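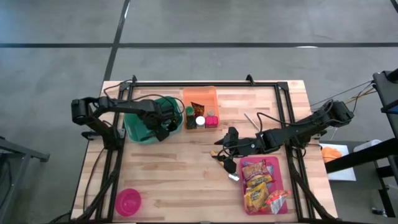 Clala Community Pantry
Progress report to the Flinelari Fund, second period, ending August

This report covers the second half of the grant. The first report dealt mainly with the lease and the repairs to the Akidell Street building, so those are mentioned only where something has changed.

Food distribution

The pantry made 1,335 household visits possible in this period, against 1,288 in the first. Each visit is one household collecting one order, whatever the size of the family. We had planned for a bigger rise once the evening hours began, but two things held the number down. The bus that stops at Akidell Street was rerouted in June and now leaves people a long walk from the door. We also closed for eight days when the walk-in cooler failed.

The evening hours run from 4:30 to 7 p.m. and are used mostly by people coming from work. Mornings are quieter than they were. We would like to drop the earliest morning hour and add it to the evening, and we ask for your agreement to this, as the opening times are written into the grant letter.

Cooler

The compressor was replaced under the repair contract with Sánchez Refrigeration. The contract covered parts and labor but left out the food we lost, mainly milk, eggs and cooked chicken. We have claimed for this on our own insurance and have not had an answer. A temperature alarm has now been fitted, and it calls the manager's phone if the cooler goes above the set limit. It has gone off twice, both times when the door had been left open during a delivery.

Dry goods and sorting

Sorting is still the slowest part of the work. Donated food arrives mixed, and every item has to be checked for date and damage before it goes on a shelf. In the spring we changed the order of the work so that dates are checked first and items are grouped by type afterward. Before, people were grouping food that then had to be thrown out. 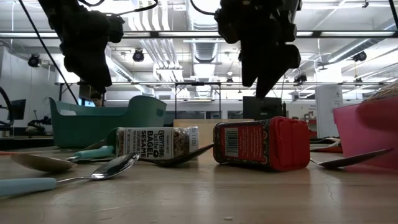

Canned vegetables and pasta are in good supply. Cooking oil, rice and baby formula are not, and we have bought all three from the food line of the budget. Formula is the most expensive item we buy. We had hoped to get it through the regional food bank, but their supply has been uneven and we cannot promise it to families on that basis.

Cooking classes

The first course finished in May with most of those enrolled still attending. The second was put back to the fall – the teacher took another job and we have only recently filled the post. The money set aside for the summer course is unspent and we ask to carry it over.

People who took the first course asked for shorter recipes and for meals that can be made without an oven. Several of them rent rooms with only a hot plate. The new teacher has rewritten the first four sessions with this in mind.

Staffing

We have 2 paid posts, both filled. The driver's hours were increased by half a day a week to cover the new grocery store pickups on the north side. These pickups bring in bread and produce, though the produce often has to go out the same day.

Budget

Spending is under budget overall. The classes line is under for the reason given. The food line is over, because of formula and the replacement of lost stock, and the van line is slightly over after new tires and a brake repair. A full statement is attached.

Next period

The fall course starts in October. We will meet with the transit office about the bus stop and report back on what they say. The shelving in the back room needs to be fixed to the wall before winter stock comes in, and we are getting quotes for that now.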